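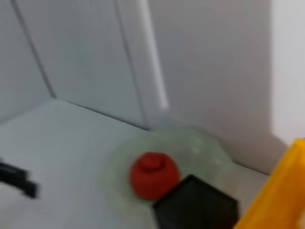 4.2. O que as pacientes contam depois do preenchimento labial

Confesso que eu esperava uma seção curta. Mandamos o questionário para 316 pessoas atendidas na clínica Bollow e achei que ia voltar meia dúzia de respostas preguiçosas, mas voltou texto que não acabava mais (a Catalina Orellana leu tudo, eu li quase tudo). O inchaço dos primeiros dias aparece em toda parte, e quem fez com cânula reclama menos de hematoma do que quem fez com agulha. Até aí, nada que contrarie Wegener.

O que me pegou foi a assimetria. Na consulta de retorno, seis semanas após a aplicação, 45 participantes disseram notar um lado mais cheio que o outro, e na avaliação cega do Mervin Chan a maioria desses casos nem pontuou! Eu mesma refiz a leitura das fichas de agosto, desconfiada, e cheguei ao mesmo lugar.

A Figura 3 separa as respostas por técnica e por volume injetado. Repare na barra da cânula com volume baixo, que é a que vou discutir na seção 4.3.

Figura 3. Assimetria percebida pela paciente e assimetria avaliada, por técnica.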